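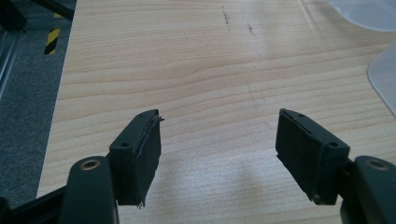

I have now finished my first full year of learning to repair my own clothes, and I want to write down what I learned before I forget it. A long thread, sorry. Maybe it helps a beginner.

Background: I moved to Velten for work and I had one good winter coat. The lining tore under the arm. The tailor near the station wanted 40 for it, and the coat had cost me 20 at a flea market. So I bought needles.

My first repair was terrible. I used black thread on a dark blue lining, in the evening, under a yellow lamp. In the morning it looked like a row of ants. Please choose thread in daylight, next to a window.

If you cannot find the exact color, take the one that is a little darker. A lighter thread jumps to the eye, a darker one goes down into the fabric. I tested this on old pillowcases and I believe it now.

Stitches to learn first, in my opinion: running stitch, backstitch, whipstitch, ladder stitch. These 4 did nearly everything for me the whole year. I know there are beautiful books with many more. They can wait.

The ladder stitch deserves its own post. You go a little inside one fold, then a little inside the other fold, straight across, and you pull every few stitches. The seam closes and the thread goes inside. I did it on a cushion first and I called my sister to tell her about it.

She was polite.

Now socks. Everybody asks about socks. I darn the wool ones and I do not darn the thin cotton ones. With thin cotton the hole comes back beside the darn after two or three washes, and you have a sock with a hard plate in it.

For wool socks I use a wooden darning egg from the Quintanilla market, from a table with door handles and spoons. Before that I used a light bulb (an old one, out of the lamp of course). The bulb works well but I was nervous the whole time.

Mistake I made for months: pulling the darning thread tight. It should lie flat and relaxed. Wool shrinks a little when you wash it, so leave a very small loop at the end of each row. My early heels are all puckered like a dried apple.

Jeans. My inner thighs destroy jeans, I accept this. A patch from behind, bigger than the hole by two fingers on each side, then rows of running stitch over the whole weak area and also beyond it. If you only sew around the hole, the tear starts again exactly at the edge of your sewing.

I tried the iron-on patches too. They held until July, then the corners came up and collected lint. Maybe I did not iron long enough. I do not want to be unfair to them, but I went back to sewing.

Buttons! A button on a coat needs a shank, this means a short neck of thread between button and cloth. Put a matchstick on top of the button, sew over it, take the match away, lift the button, and wind the thread around the neck some times. Without this the cloth is pulled flat and the coat closes badly.

About the supplies. You need very little, but very little becomes a lot. First it was one cookie tin. Then two. Then I had a tin, a bowl, a jar and a bag, and I could never find the small scissors.
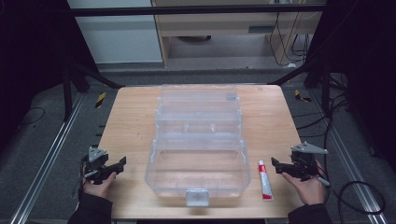 Clear box with trays, on the table.

What I like in a clear box for sewing things is simple: I can see in without opening it. With the cookie tins I opened every one, every time, and one of them still had cookies from my neighbor, so this also cost me time.

How I sort now: thread by color family, needles by what they are for (wool, cotton, leather), buttons by size. I tried sorting buttons by color first and it was pretty but useless. When a shirt loses a button you need the right size, and the color you can cheat.

Safety pins go in their own compartment, always closed. I found an open one with my thumb. One time was enough.

Where I buy: Pikard in the old town still sells thread by the single spool and lets you hold it against your garment at the door. Online I ordered one time, a set of 800 meters in "navy", and it is purple. I am still using it for basting. I will be using it when I retire.

Good scissors are worth more than everything else together. And do not cut paper with them! I tied a small red ribbon on mine so that the other people in this apartment understand.

There is a mending evening in Nerkden, in the back of the library. I was shy to go because of my language and because of my stitches. But people with a needle in hand look down, so you can be quiet for an hour and it is normal. I learned the word "selvage" there, and also "snag" and "frayed."

Also there I learned to thread the needle differently. Hold the thread very short between two fingers, almost hidden, and bring the needle to the thread. I did it the other way all my life.

What I still cannot do: zippers. I replaced one in a skirt and it has a wave in the middle like a small hill. I wear the skirt with long sweaters. If somebody has a good explanation for lightweight fabric – with pictures please – send it to me.

And elbows on knitted sweaters. My patches there always pull to one side when I bend the arm. I think I must sew them with the elbow bent, but then I need a third hand, or a friend.

Did I save money? The coat, yes. With the rest I am not sure, if I include the scissors and all this thread. But I bought only two new pieces of clothing this year, and I know how both of them are made inside, because I turned them over in the shop and looked at the seams for a long time.

Small list for beginners, if you only save one post: one pack of mixed needles, thread in black, white, gray and dark blue, small sharp scissors, pins, a thimble. The thimble feels stupid for a week. Keep wearing it.

Next I want to try turning a shirt collar. The collar of my gray shirt is worn through at the fold and the under side is still like new. I will post how it goes, also if it goes badly.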